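The Wednesday the arm let go

I had been meaning to write something cheerful about the kitchen project. There was going to be a post about washing up, and how well it was all going, and possibly a graph. Then on Wednesday afternoon the arm dropped itself on the bench from a height I would call respectful, and I've spent most of my evenings since with the lid off a power supply, so you're getting that instead.

For those who have wandered in from the sourdough posts: I have a small robot arm bolted to a table in the back bedroom. It is learning to pick up kitchen things and put them down again somewhere else. I drive it through the movement, it records what I did, and then later it has a go by itself with the confidence of a teenager reversing a van. It has a camera at the wrist, another on a pole by the window, and seven servos, of which I now trust five.

The controller board is a Herkard, the older one with the blue terminals. I bought it because the forum people liked it and because it has a proper emergency stop input, two little terminals marked ES, which made me feel like a responsible adult. I wired a big red mushroom button to those terminals on the first day. I tested it on the first day too. Arm moving, thump the button, arm stops and holds. Lovely. I told several people about it.

What I had tested, as I now know in some detail, was the button with the arm folded up near its base and nothing in the gripper. If you'd asked me what else there was to test I'd have looked at you politely and offered you a biscuit.

So. Wednesday, just after lunch. I was running playback, the arm was stretched right out at shoulder height, and the elbow started to buzz. I know the buzz. It means the joint is trying to get somewhere it can't, usually because a cable has caught, and if you leave it the servo gets hot and starts to smell like a hairdryer in a charity shop. I did the sensible thing and hit the button.

The arm went completely limp. Shoulder, elbow, wrist, the lot. It came down like a drunk uncle off a garden chair, hit the bench with the gripper, bounced, and hit it again with the elbow. My left hand had been under it perhaps a second earlier, reaching for the caught cable. I'd like to say I moved it out of foresight. I moved it to hit the button, because I'm left-handed and the button is on that side.

No injuries, then, unless you count the wrist bracket, which has a crack you could post a letter through, and my opinion of myself.

I sat on the floor for a bit. Then I made tea, and then I did what I should have done months ago and read the manual past page four. The ES input on this board doesn't do one thing. It does two, depending on a setting, and depending on how much current the motors are drawing when you press it. Under light load it tells the servos to stop and hold where they are. If the board thinks it's in an overload, it cuts motor power outright. Buzzing elbow, arm at full stretch, everything pulling hard: overload. Power gone. And these servos have no brakes, so what holds the arm up is electricity and nothing else.

All of which is in the manual. It is in a table. The table has a footnote, and the footnote is where my afternoon was.

I wrote to the Brurngate forum about it, partly to warn people and partly to be told off, and got both. Azra Živković, who has been building arms for longer than I've been burning onions, answered inside the hour. Her first question was how my stop button was wired. Her second was why I had my hand under the arm. I had a good answer to the first. Her view, once she'd finished, was that cutting the power is a perfectly good thing for a stop button to do, and quite often it's the right thing, and the mistake was all mine for assuming that "stop" meant "stay". A stopped arm with no brakes is a falling arm. You plan for the fall. I've written that on a bit of masking tape and stuck it to the monitor.

She also asked for the log, which I hadn't thought to look at. The board writes a numbered line for every event, and there it was at line 3719: overload flag, elbow. Fine, that's the buzz. What I hadn't expected was how many there were before it. I went back through the whole week and found 81 overload flags on the elbow, nearly all of them in the playback runs and nearly all at full reach. None of them had lasted long enough to stop anything. The arm had been clearing its throat at me since the weekend and I'd been in the kitchen choosing which bowls to teach it next.

The cable, incidentally, was innocent. It had slipped off its clip, but there was plenty of slack in it. The elbow was overloading all by itself. I took the joint apart on Thursday night and the bearing on the outer side was gritty, and I mean audibly gritty, like a pepper mill. It's one of the Radulović ones that came in the kit. I don't blame the bearing. It lives in a house with a baker in it, and I'm fairly sure some of the grit was flour.

While I had it open I worked through everything else that had taken a knock, and I started at the bottom.

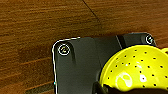

The base was the part I dreaded, because if the mount shifts then every position the arm has ever learned is wrong by however much it shifted, and I get to start again from nothing. So I've become a person who studies screws. I brought the arm back in over its own base plate, slowly, with the yellow colander there, and looked at what the wrist camera gave me: two of the screws sitting down in their round recesses, one by the rounded corner and one further back on the raised block. Then I got the hex key and did it by hand, which is the check that counts, and found one of the hidden ones at the back would take most of a turn. It had probably been like that since Christmas. I did them all up, put a stripe of paint marker across each head afterwards so I'd see if one crept, and then re-ran the calibration, which took an evening and came out better than it had been before the fall. I've decided not to think about what that says about my original calibration.

The colander is staying on as test object, by the way. It weighs next to nothing, which suits an arm on probation.

As for what I've changed. The mushroom button still does what it did, and I've left it able to cut the power, on Azra's advice. I've added a second button, a plain one, that asks the software to pause and hold. That's the one for buzzing noises and second thoughts. The red one is for when I'd rather have a broken arm than whatever is about to happen. I've practised reaching for the right one, out loud, alone in a back bedroom, and I'd be grateful if that went no further.

I've also hung the upper arm from a bungee. It goes up to a hook in the beam, and with the power off the whole thing now sags to a height of one paperback above the bench and stops. It looks terrible. It looks like something at a physiotherapist's. But I've cut the power 3 times at full stretch to try it, each time with my hands in my pockets, and each time it sank and dangled and nothing hit anything.

The overload flags now go somewhere I'll see them. Any more than a couple in a run and playback stops, the arm goes to its resting pose, and the laptop makes a noise like a goose. I picked the goose myself. It has gone off once so far, when I asked the arm to reach for something on the far side of the bench that I could have reached for it in half the time, and it parked itself properly and waited for me to come and apologise.

And there's a line of tape on the bench. My hands don't go past it with the motors on. I'd read that rule in every beginner's guide going and thought it was meant for people with big industrial arms and hi-vis jackets. Mine can lift a saucepan lid on a good day. But the crack in that bracket goes all the way through, and the bracket is a good deal tougher than my fingers.

The new bearing is coming from Camska, who say it'll be here next week, and the replacement bracket is on the printer as I type, making its little whirring noises through the wall. I've made it thicker. Azra says I've made it too thick and it'll foul the wrist cable, so I may be printing another one on Sunday.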